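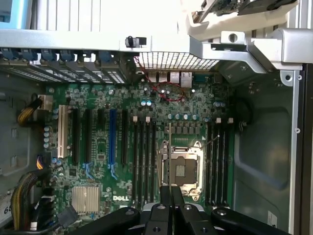
Gripper over the empty CPU socket on the Dell board, Cestardale open day.

Hi Glykeria,

This is my report for the February period, and most of it is the open day, because that ate most of my time! We had 238 visitors through the workshop, which is more than I'd dared put in the grant application, and a good share of them stuck around to ask questions.

The teardown bench was the big draw. Iason ran it with an old Dell workstation, side panel off, and talked people through lining the fingers up with the socket (all eight memory slots were empty too, so folks got a clear look at the board). The kids mostly wanted to know if it could build them a gaming PC. Grigoris told them to ask again next year.

One hiccup: we lost the arm's network connection 2 times in the afternoon, and I had to fill in with slides. I think it's the old switch by the door. I'd like to swap it before the Mostar people come, and there's $1,447 left in the equipment line, so I'm not asking for extra money, just your OK to spend it on that.

Still to do: the written procedure for memory modules, and the sign-up sheet needs typing up. Stelios has the sheet and I'll chase him for it.

Sotiris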